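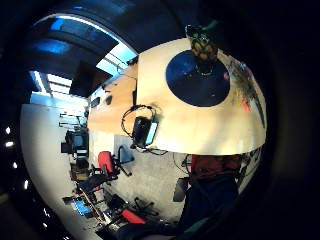
December 12, 2025

Workshop notebook - tables, mats, lights

Long day and I'm writing this with cold tea, so forgive the order of things.

First, the blue mats. I've been using a round navy one on the pale wood table all week and I'm sold. The whole argument back in October was whether we should get the gray rectangular ones from Talpur, which are cheaper and which you can cut down, or the round ones from Herkitz, and I was on the gray side, loudly. I take it back! The gray ones disappear against the carpet when you drop one, they curl at the corners, and small dark parts get lost on them. With the navy on that light wood you can find your working spot from across the room. Small stuff with a bit of color in it shows up nicely too - the little green, yellow and black piece with the dark cap stands out on the blue even up at the rim, where I always seem to park it.

What I don't love is the cleaning. Fine sanding dust shows on navy like flour. I've been wiping with a damp microfiber cloth and letting it dry flat (NOT over the back of a chair, it took a whole night to lose the bend). Dish soap is fine. The citrus cleaner leaves a tacky patch, so please keep it away from the mats, I've moved it to the shelf with the glues.

Second thing, the table itself. I finally rubbed the top down with the Tramoda wax, one thin coat, and left it overnight before putting anything back. It used up less than I expected, most of the 100 ml tin is still there. The finish is a bit slicker than before, and a mug ring from this morning came off with a dry cloth, so I'm happy. I'd like to do the long desk by the wall next but that means clearing it end to end, and I'm not doing that alone. The color on that one is much more orange anyway and I have no idea what's on it already. Try the wax on the underside first, I think, and look at it after a day or so.

Cables. The thin black one on the little box with the light-blue screen still hangs down off the table edge and I keep catching it with my hip. I've got a bag of adhesive clips from Zostico, 14 left in it, and two of them under the edge would sort this out. I haven't done it yet for the silly reason that the wax needs to be properly cured or the clips won't hold. Also that box sits too near the edge for my liking. Somebody will put an elbow into it and it'll be me.

The other end of the table has turned into a dumping ground again. I'm as guilty as anyone. I pulled out a handful of things that had no business there and started a tray for the rest, and the rule I'd like to try is that whatever is still in the tray after 6 days goes in the bin under the desk. Shout if that's too harsh.

Light. I spent my lunch moving a sheet of white paper around to see where the glare is worst. The ceiling panels are very blue next to the daylight from the window, so a color you pick at noon looks wrong once it gets dark outside. I matched a green yesterday evening that I was really pleased with and today it's pond water. For paint and thread and anything like that, go by the daylight and write the time on the sample card. Mine is card 74 if you want to see how far off it was.

Still to do:
cable clips under the table edge, once the wax is hard
ask Herkitz if they'll sell us one more round mat in the same navy
thin out the boxes by the workstation on the left, I can't get a chair in there
test patch under the long desk
redo the green

I left the wax on the high shelf, lid taped down - the lid doesn't grip, so don't carry it by the top.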